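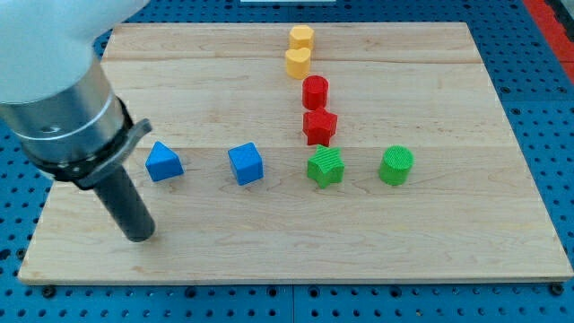 I'd been moaning about delivery apps for months before I finally met someone who used to run a shop through one. She sold tea towels and aprons on Sonditz for 4 years, packed everything on her kitchen table, and closed her account last August. We met for a coffee (she paid, I was too slow) and I asked what had gone wrong.

"Nothing went wrong, that's the annoying bit," she said. "I was selling more than ever. I just wasn't keeping any of it."

The fees had crept up, she told me, and then came the adverts. If she didn't pay to be seen, her towels slid down to page two, underneath copies of her own towels! One week she sent out 100 parcels and made less than she used to on half that.

Did she complain? "I wrote to them, yes. I got a very cheerful reply telling me to try the adverts."

She sells through Stirkis now, a little co-op site where the sellers split the running costs. I'll admit I'd never heard of it, and she laughed at that. "Well, no. That's the trouble with it. My mum still can't find me on there."

I wanted to know if she blamed people like me, who want everything tomorrow for free. She stirred her coffee for a bit.

"I do it too," she said. "I ordered a kettle the other night, in my pyjamas. But I'd have waited two days for it if they'd asked."

I asked whether she'd ever go back. "Ask me at Christmas," she said, and went off to catch the post.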